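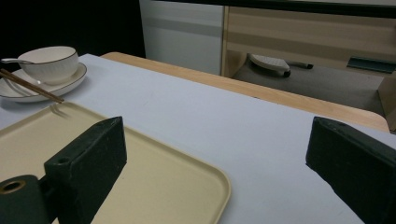

A pale table with a smooth top.

How a Trade Show Works
A guide for readers in grades three to six, from the Malent Center Learning Office

Have you ever been to a school science fair? Each student has a table, a poster and something to show. A trade show is much like that, but the people behind the tables work for companies. They come to meet stores, builders, schools and other companies that might want to buy what they make.

Who takes part?
The company that shows its goods is called an exhibitor. The space it rents is called a booth. The people who walk through the hall to look and ask questions are called visitors, or attendees. A third group, the organizers, plans the whole event. Organizers rent the hall, sell the booth spaces and print the map.

The July show at the Malent Center has 154 booths in 6 rows. Every booth has a number, so visitors can find the company they want. Booth 232 is not the two hundred thirty-second booth. The first digit tells you the row, and the other two tell you the place in that row.

What happens before the doors open?
An empty hall has no walls between the booths. Workers first put tape on the floor to mark each space. Next, electricians lay the power cables. Trucks then bring in crates, and crews build the booths from panels, lights and carpet. This stage is called move-in, and at our center it lasts two days. Children may not enter the hall during move-in.

How is a booth designed?
A booth designer must think about people who are walking past. Large letters can be read from far away. Small letters are saved for signs that people read up close. The designer also leaves open floor near the aisle, so that visitors can step in without blocking others.

Ainhoa Sepúlveda designs booths for a company named Tirkovow. She begins each one with a paper model small enough to fit in a shoebox. "I move a little paper person through it," she says. "If the paper person gets stuck, I change the plan."

What happens when the show ends?
The crews take everything apart. This is called move-out. Many panels are packed into crates and used again at another show – sometimes with new pictures on the front.

Words to know
Aisle: the path between rows of booths.
Badge: a card with your name on it, worn so that others can read it.
Exhibitor: a company or group that has a booth.

Try it at home
Fold a sheet of heavy paper to make three walls. Choose something to show, such as a drawing or a toy. Write its name in large letters on the back wall, then stand across the room and see whether you can read it.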